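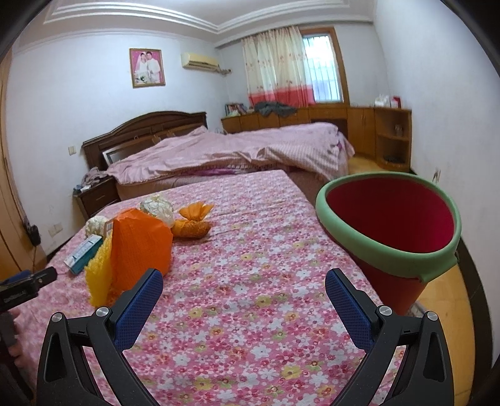 Where is the best place to sort out a drawer full of odds and ends?

On a made bed, during the day. It is the largest flat surface in most homes, it is soft enough that nothing breaks or rolls far, and you will need it cleared by night.

Home & Habits > Features > Clutter

March
By the Skasell household desk

THE BED IS A TABLE

Every house has a place where small things go to wait. In ours it was the second drawer down, left of the stove, and for a while also the third drawer down, once the second would no longer close. The overflow went to a shoebox on top of the wardrobe, and after the shoebox came a shopping bag on a door handle, at which point even we could see there was a pattern.

The trade has a great deal to say about this. There are labelled tubs for it, and bamboo dividers, and a system called Taltent, which comes in a flat box and turns into a slightly less flat box with 30 compartments. We bought the Taltent. It went into the second drawer beautifully, and we then put the same rubbish back on top of it.

What finally worked cost nothing and had been in the bedroom all along. You make the bed, properly, corners and all, and you tip everything out on top.

I am aware this is not news. Grandmothers did it with buttons. Anyone who has ever packed for a trip has done it with socks. But there is an odd shame attached to doing it with the real dregs of a household, the stuff that has no category, and most of us would sooner stir the drawer with one finger for a few years than see it all laid out in daylight on the good quilt.

WHY A LOUD QUILT HELPS

I had assumed that a plain white sheet would be the thing, like a jeweller's cloth. I've come around to the opposite view. On white, your possessions look like evidence. On a busy floral, pink for preference, with yellow blooms and white ones jostling up to the edges, a knot of string or a bent clip looks nearly festive. You are kinder to yourself and you keep going.

There is a drawback, and it's a fair one: small yellow things vanish among small yellow flowers. I lost a thumbtack this way and found it again at bedtime. Run your palm over the cloth before you call the job finished. Better still, leave pins and tacks and anything else with a point in a saucer on the bedside table from the start.

Wrinkles matter more than pattern. A smooth quilt lets you push things into groups with the side of your hand, the way a shopkeeper used to push coins. A rumpled one hides a battery in every valley.

THE TIP-OUT

There's a small library in Wulville that runs a morning called the Turnout, where people bring a drawer, the entire drawer, runners and all, and empty it on a table in company. I went along in the spirit of research and came home humbled. One drawer there held 251 objects. It wasn't a large drawer. The counting was done aloud, which I thought was hard on the owner, although the owner seemed quite proud by the end.

The lesson from Wulville was to tip, never pick. If you take things out one at a time, each arrives with a little speech in its own defence. The tape measure reminds you of the old flat. The foreign coin wants to talk about an airport. Turn the drawer over in a single go and they all have to shout at once, and you can ignore the lot of them and start on the obvious rubbish.

Set a limit as well. I give it 30 minutes by the kitchen timer. With less than that you are only moving things about, and with more you begin reading old receipts.

WHAT COMES OUT

The contents are remarkably similar from house to house, give or take the brand of batteries. Fruit packaging, for a start. I don't know a household that hasn't kept at least one of those ribbed foam sleeves that pears wear to the shops. They're pleasant to squash. They seem as though they must be good for something. The orange mesh bag comes from the same family, and it is always tied in a knot by somebody who meant to come back to it.

Then there's the box that has been sat on. Ours had held light globes. A friend of the desk keeps one that once held incense and now holds a shape. A green cardboard box with a spiral across the front, for what looks like mosquito coils, will go on being kept long after it's crumpled, on the grounds that summer is bound to come round again. It always does, and a new box gets bought, and the old one goes back in the drawer for company.

Binder clips travel in pairs. The blue ones do, anyway. Nobody in my family has worked in an office that uses binder clips for years and yet we have them in several sizes, gripping nothing, with their little wire handles up.

And there is always a stone. I'd like to put this to the bamboo divider people, who never supply a compartment for it. Tan, speckled, no bigger than it needs to be, picked up on some walk for reasons that seemed sound on the walk. You can't throw a stone out. It feels absurd to put it in the bin and faintly guilty to put it in the garden, as if you were returning it to the wrong shop. Mine lives on the windowsill now, and I've stopped arguing.

Last comes the tool. Every drawer has one metal thing with a curved end that is plainly meant to do a specific job, and the job is known to one person in the household, who is out.

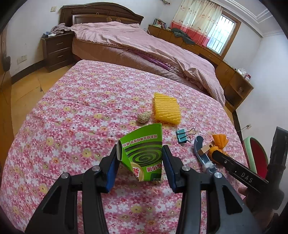
FOUR HEAPS AND A SAUCER

You need fewer categories than you think. The Taltent leaflet suggests a heap for each compartment, and I'd say anyone with that many heaps has just rebuilt the drawer lying down. We use four.

Rubbish goes nearest the edge, because it's leaving first. Cardboard that can be flattened gets flattened here. So do your feelings about it.

Things that live elsewhere go at the foot of the bed. The pen, the hair tie, the screwdriver that has a perfectly good toolbox and chose not to go home. Don't get up and return each one as you find it. That way you visit every room in the house and come back to find the cat in the middle of the operation.

Useful and staying goes up by the pillows. Clips, string, one roll of tape, the good scissors. Be strict about duplicates here. Our house had enough rubber bands to restrain a horse, and I kept a handful.

The last heap is for things you can't name. Leave them in the middle of the quilt where everyone can walk past and be consulted. At dinner time, whatever hasn't been claimed goes in an envelope with the month written on it, and the envelope goes somewhere dull. I have opened mine exactly once, for a hex key, and it was the wrong size.

The saucer is for points and batteries, as above. Old batteries go back to the shop in a jar.

THE ROOM JOINS IN

A warning about bedrooms. You will sit there sorting clips, feeling competent, and then you'll look up. There is generally a second surface in the room that has been doing the same work as the drawer without the decency of a front on it. A headboard makes a very good shelf for clothes that are neither clean nor dirty. The top of a long dresser will take a row of books and a garment or two and a plastic bag, and still look at you as if it had room.

Leave it all alone. This is the one piece of advice I hold to firmly, having broken it. I started on the dresser with ten minutes left on the timer and by dark I had two half-sorted surfaces and nowhere to sleep. The spare bed, if you're lucky enough to have one in the same room, is no help at all. It is just a bigger heap waiting for permission.

One drawer, one bed, then put the kettle on. The dresser can have its own afternoon.

PUTTING IT BACK

You'll be left with much less than you tipped out. At Wulville the 251 came down to 85, and the drawer's owner was told, I thought a bit smugly, that most of those could go too. I'd settle for 85. A drawer ought to have some mystery in it.

Line the bottom with something, even a sheet of paper. Put in the clips and the string. If you own dividers, use them now, once you know what they are dividing. I took ours out, cut them down and kept the pieces I needed, and gave the remaining compartments to the hardware exchange on Simanjuntak Street, where I understand there is a shelf of them already.

As for the foam sleeve, I did look for a use. It protects a wine glass in a suitcase reasonably well. It will sit under a wobbly pot plant. I've read a claim online that there are 2,000 things you can do with fruit netting, and I got as far as the eleventh, a doll's hat, before I closed the page and put mine in the bag by the door.

Then shake out the quilt, over the floor and in good light, and listen for whatever hits the boards.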